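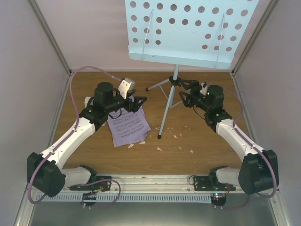

A música tem um defeito grave: desaparece. Acabas de tocar uma nota e ela já se foi embora, sem se despedir. Um desenho fica na parede, um bolo fica na mesa (pouco tempo, se houver primos em casa), mas uma canção só existe enquanto alguém a canta. Durante milhares de anos, a única maneira de guardar uma canção era decorá-la e esperar que a memória não pregasse partidas. Depois alguém se lembrou de a escrever, e foi preciso inventar uma data de coisas: linhas, bolinhas, nomes esquisitos e até um móvel magrinho só para segurar o papel à altura dos olhos. Chama-se estante de música, pode ser azul-clara como a da fotografia, e serve para o músico ficar com as duas mãos livres para o instrumento. Vamos ver o que se põe lá em cima e porque é que parece uma família de formigas a passear em fios elétricos.

Antes das bolinhas

As pessoas cantam há muito mais tempo do que escrevem. As canções passavam de avós para netos, e cada neto mudava um bocadinho. Se já jogaste ao telefone estragado, sabes como isto acaba: começa-se com «a vaca está no prado» e chega-se a «a faca está no pato». Com as melodias é igual, só que ninguém se ri, porque ninguém dá por isso.

Alguns povos antigos tentaram resolver o problema. Na Mesopotâmia, há mais de três mil anos, houve quem gravasse indicações musicais em placas de barro. Os gregos usavam letras e outros sinais por cima das palavras. Eram boas ideias, mas hoje os especialistas ainda discutem como soavam aquelas músicas, e os especialistas discutem com muito gosto.

Na Idade Média, na Europa, os monges tinham de saber de cor uma quantidade enorme de cânticos. Havia cânticos para a manhã, para a tarde, para a noite e para aquela hora da noite em que qualquer pessoa sensata está a dormir. Aprender tudo levava anos. Começaram então a desenhar uns risquinhos por cima das palavras, chamados neumas. Um risquinho a subir queria dizer «sobe a voz». Um risquinho a descer, já adivinhaste.

O problema é que os neumas diziam «sobe», mas não diziam quanto. É como receber um mapa do tesouro com a frase «anda um bocado para aquele lado». Quem já conhecia a canção percebia tudo. Quem não a conhecia ficava na mesma, com a desvantagem de estar acordado às três da manhã.

As linhas entram em cena

A solução foi traçar linhas. Primeiro uma, depois mais, até se chegar a quatro e, mais tarde, às cinco que usamos hoje. Este conjunto de cinco linhas chama-se pauta ou pentagrama. Pensa numa escada deitada na página: quanto mais acima estiver a bolinha, mais aguda é a nota; quanto mais abaixo, mais grave. As bolinhas podem ficar em cima de uma linha ou no espaço entre duas.

Agudo é o som de um apito ou de um irmão mais novo a quem tiraram o comando. Grave é o som de um contrabaixo, ou do frigorífico a meio da noite.

E se a nota for tão aguda que já não cabe nas cinco linhas? Desenha-se um pedacinho de linha extra, só para ela. Chama-se linha suplementar. Os flautistas veem muitas por cima da pauta e queixam-se com razão, porque a partir de certa altura aquilo parece um escadote.

De onde vêm o dó, o ré e o mi

Há uns mil anos, um monge italiano que ensinava canto andava cansado de repetir tudo vezes sem conta. Reparou que havia um hino em latim em que quase todos os versos começavam numa nota um degrau acima da anterior. Pegou nas primeiras sílabas desses versos e fez delas nomes de notas: ut, ré, mi, fá, sol, lá. Quem soubesse o hino tinha uma espécie de régua dentro da cabeça.

O si apareceu mais tarde, feito com as iniciais de duas palavras em latim. E o ut acabou trocado por dó em muitos países, porque ut é uma sílaba péssima para cantar. Experimenta segurá-la durante muito tempo. A boca fecha-se no «t» e a nota morre ali, engasgada.

Nos países de língua inglesa usam-se letras: o lá é A, o si é B, o dó é C. Parece muito organizado até perceberes que a escala que toda a gente aprende primeiro começa no C. Na Alemanha, o si chama-se H. É uma longa história e tem que ver com um B que às vezes era redondo e outras vezes quadrado. Fica para outro dia.

O caracol no princípio da linha

No começo de cada pauta há um sinal chamado clave. A mais famosa é a clave de sol, que parece um caracol que tentou fazer ginástica. Na origem era uma letra G, que foi ganhando curvas à medida que os copistas se entusiasmavam. O caracol enrola-se à volta da segunda linha a contar de baixo e avisa: «esta linha é o sol». A partir daí, contas para cima ou para baixo e descobres as outras notas.

A clave de fá, para os sons graves, parece uma orelha com dois pontinhos à frente. Os pontinhos ficam um de cada lado da linha do fá. Quem toca piano costuma ler as duas claves ao mesmo tempo, uma para cada mão, e no início isso dá vontade de ir para o futebol.

Quanto tempo dura uma bolinha?

Saber que nota tocar não chega. Também é preciso saber quanto tempo ela dura, e para isso muda-se o aspeto da bolinha:

A semibreve é uma bolinha oca, sem pauzinho. Dura quatro tempos no compasso mais comum. Apesar de ser a mais comprida desta lista, o nome quer dizer «meio breve», porque dantes havia outras ainda maiores.
A mínima é oca e tem um pauzinho. Dura metade da semibreve. Chama-se mínima e não é a mais pequena. Os músicos já se habituaram.
A semínima é preta com pauzinho. Dura metade da mínima.
A colcheia é preta, com pauzinho e uma bandeirinha. Dura metade da semínima.
Depois vêm a semicolcheia, a fusa e a semifusa, cada uma com mais uma bandeirinha e mais pressa.

Os silêncios também se escrevem. Chamam-se pausas e têm desenhos próprios. O da pausa de semibreve é um tijolinho pendurado numa linha. Um tocador de pratos numa orquestra pode ter 29 compassos seguidos de pausa antes de dar uma única pancada. Passa esse tempo todo a contar em segredo, e se se engana fica a sala inteira a saber.

Faz a tua própria escrita

Precisas de papel, um lápis e uma vítima, perdão, um amigo.

Inventa uma melodia curta, a assobiar ou a cantar. Quinze segundos bastam. Depois escreve-a com sinais inventados por ti: ondas, escadas, nuvens, o que quiseres. Escolhe um sinal para «forte» e outro para «baixinho», e não te esqueças dos silêncios. Agora entrega a folha ao teu amigo, sem explicar nada, e pede-lhe que a cante.

O resultado vai ser horrível. Repetes, explicando o que quer dizer cada sinal, e vai ser um pouco menos horrível. Os monges demoraram séculos a chegar às cinco linhas, por isso não fiques aborrecido se não resolveres o assunto até ao lanche.

Palavras para impressionar ao jantar

Pauta: as cinco linhas onde se escrevem as notas.
Neuma: risquinho medieval que indicava se a voz subia ou descia.
Clave: sinal que dá nome às linhas.
Compasso: cada uma das caixinhas em que a música se divide, separadas por traços verticais.
Copista: pessoa que copiava música à mão. Se se enganava numa bolinha, toda a gente a seguir se enganava também.

7 de dezembro de 2023
Texto: Redação Zendus Miúdos

Artigos relacionados
Porque é que a tua voz gravada parece a de outra pessoa
Como se afina um piano (e porque demora tanto)
O eco explicado a quem grita em túneis
Os sinos de Hemcombe e a arte de acordar os vizinhos
Para que serve o maestro, se não toca nada?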